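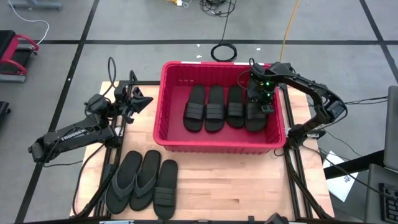

How many demos does a two-armed robot need before it can tidy up shoes without help? Fewer than we thought – the group at Dralholm got there with 129.

I dropped in on Yulan Long and Mulugeta Worku to hear about it, and wow, they're excited! Their trick is letting the policy practice on its own slip-ups (they save every fumbled grab). Training took almost 40 hours. Yulan wants to try socks next, and I can't wait to see that.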